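Zekari Language House
Call for participants: Evening Conversation Study

Zekari Language House is looking for adults who learned English after childhood and who use it now at work or at home. We would like to hear how you speak, how you tell a story, and which words you search for when you are tired. The study is led by Han-gyeol Moon and is carried out together with the translation office Lallemus.

Many studies of learners are made with students in their first years. We are interested in people who stopped taking lessons a long time ago. Your English can be very good or only good enough for the bakery and the bank. Both are welcome, and there is no test at the entrance.
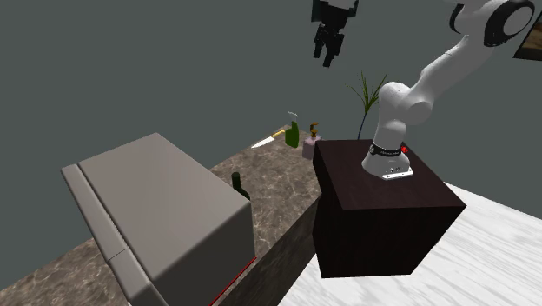 What you will do

You will come to us for 3 evening meetings. In each one you sit with a partner, also a participant, and you talk on a topic which we give on a small card. The topics are from daily life: a neighbor who moved away, a meal that went wrong, a long trip by train. Each talk is recorded as sound only. After the talk you fill in a short form, alone, in English or in your first language.

Between the meetings we ask you to keep a word diary. Please write down the words that you did not find when you needed them, and what you said in their place. It can be on paper. A diary with spelling mistakes is as useful for us as a diary without them, so please do not correct it before you give it to us.

Who can take part

You are 18 or older. You started to learn English after the age of 12. You have lived in an English-speaking country for 2 years or more. You can come on weekday evenings. Teachers of English, and persons who work as interpreters, can unfortunately not join this time, but they may write to us for the next study, named Baster, which will have other conditions.
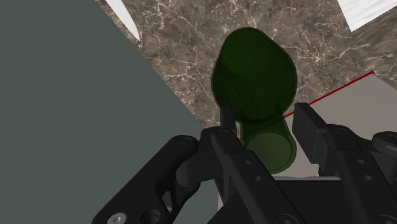

Close view of a black gripper, computer rendering.

Payment and travel

Every participant receives $118 after the last meeting. If you must stop earlier, you are paid for the meetings in which you took part. Bus and train tickets are paid back when you bring them. We cannot pay for taxi or parking.

Coffee, tea and sandwiches are served in the Dudás Room before each meeting. Please tell us in advance if there is something that you do not eat.
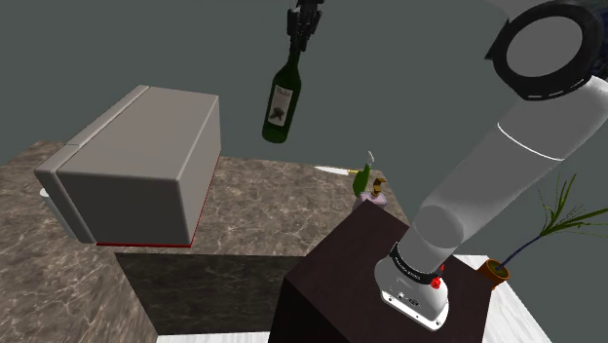
Gripper holding a green wine bottle by the neck, computer rendering.

Your recordings

The recordings are kept under a number and without your name. Parts of them will be written out and may be printed in a report, with names of persons and streets changed. You can ask us to erase your recording until the day when the report goes to the printer.

How to apply

Please send a letter of not more than 700 words to the study office at Zekari Language House, or leave it at the front desk. Tell us your first language, when you began with English, and one situation in which English is still difficult for you. Write it by yourself, please, without help from a friend or a program. Put "Evening Conversation" on the envelope or in the subject line.

Letters are accepted until Wednesday, March 3, 2021. All applicants will get an answer, also those whom we cannot invite.

Contact: Han-gyeol Moon, study office, Zekari Language House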